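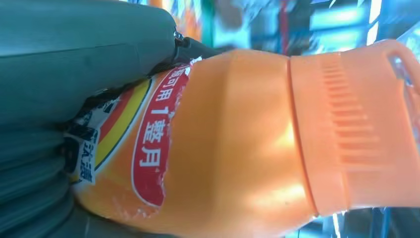

Betreff: Re: [Technik] Greifer für die Regalzelle, Budget April

Hallo zusammen,

am 25. April 2024 schrieb Nawal Ghoneim:
> Das Angebot von Dirari liegt vor: 2494 Euro netto für den
> Zweifingergreifer, Lieferzeit 19 Tage. Bensaid hat noch nicht
> geantwortet. Reicht uns ein Greifer, oder bestellen wir gleich
> einen zweiten für Lernside mit? Im Topf sind 3000 Euro.

Einer reicht vorerst. Ein zweiter passt nicht in den Topf, und Lernside hat bis jetzt keinen Termin für den Aufbau genannt.

Für die Auswahl zählen bei uns die großen Waschmittelflaschen. Liegt so eine auf der Seite, kommt der Greifer nur über den Flaschenkörper heran und sitzt dann halb auf dem Etikett. Eingerissene Etiketten haben wir im Regal sowieso. Ich hätte deshalb gern weiche Fingerauflagen dabei. Bei Dirari stehen sie nicht im Angebot, bitte dort nachfragen, auch nach dem Preis für 3 Satz Ersatz.

Offen sind außerdem:
- Adapterplatte zum Handgelenk, eventuell noch bei Nalico vorhanden
- Kabel in der langen Ausführung
- Versandkosten

Wenn alles zusammen unter 3000 bleibt, kann die Bestellung von mir aus raus. Auf Bensaid würde ich nicht mehr warten.

Gruß
Henning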